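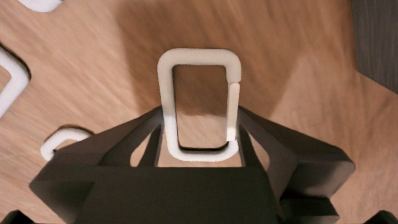 4. Hanging the Tetby porch swing

Read this section through before you drill. The swing comes with two chains, two ceiling brackets and a bag of hardware. The combined weight of the swing and the people on it must not exceed 600 pounds.

4.1 Choosing the spot

The brackets must go into solid ceiling joists. Porch ceilings are often finished with thin boards that will not hold a screw under load. If your joists run the wrong way or are too far apart, fasten a support beam across them first (see Section 7).

Leave at least 30 inches of open space in front of the swing and the same behind it.

CAUTION: Check for wiring above the ceiling before you drill. Turn off power to the porch light at the breaker.

4.2 Mounting the brackets

1. Find the center of each joist and mark it with a pencil.
2. Hold the bracket against the ceiling and mark the holes.
3. Drill pilot holes slightly narrower than the lag screws.
4. Drive the screws with a socket wrench until the bracket sits flat. Do not use an impact driver for the last few turns.
5. Pull down hard on each bracket. If it shifts, take it out and move to a sound part of the joist.

NOTE: On the older Dikholm model the brackets are marked L and R. Tetby brackets are the same on both sides.

4.3 Attaching the chains

1. Hook the top link of each chain onto its bracket and close the hook.
2. With a helper, lift the swing to seat height and rest it on blocks or crates.
3. Connect the chain ends to the eye bolts on the arms and the rear of the seat.
4. Remove the blocks and look at the swing from the front. If one side is low, move that chain up one link.
5. Set the rear a little lower than the front, so the seat tips back slightly.

CAUTION: Use only the connectors supplied or ones rated for the same load. Key ring clips and other light clips can open or break.

4.4 First use

Sit down slowly in the middle of the seat and listen for creaking from the ceiling. Tighten all eye bolts again after the first 8 hours of use, then every spring. In Vorkotdale and other places with heavy snow, take the swing down by November and store the chains indoors.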